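Cemmont compares two grippers on desktop PC dismantling

March 20, 2018

Cemmont has started a comparison of two robot grippers for taking reusable parts out of old desktop computers. Each will be tried on 83 machines, using the same arm and the same fixture tray.
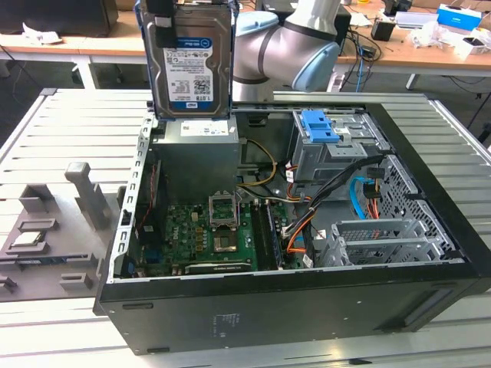
A 1.0 TB WD Blue hard drive in its caddy above an open tower.

The first gripper, Bolger, has plain fingers. The second, Womitik, has softer pads and costs more. Hadiza Idahosa, who leads the trial, wants to know if the pads are worth the money. 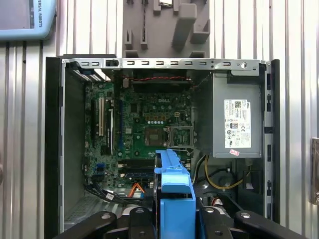 Grip force is set once per gripper and left alone for the whole trial. Drives are handled by their plastic brackets. A blue one like this, held upright between two black fingers, is narrow and bends if squeezed too hard.

"We lose more time on brackets than on processors," said Idahosa.

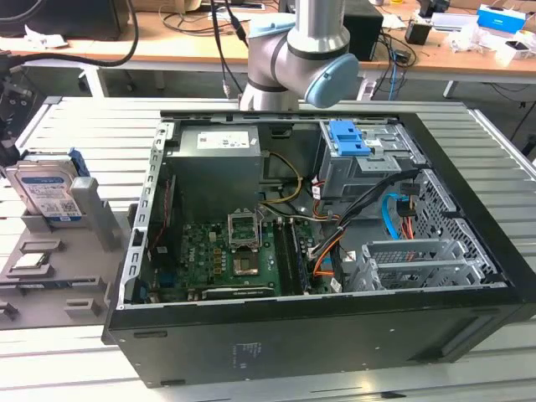
Cemmont Handling and Gripping Department

Processors and hard drives go to the tray beside the case. Octavio Huaranga will log missed grips and damaged parts. Results are due in May.

Contact: Eun-seong Oh, Cemmont press desk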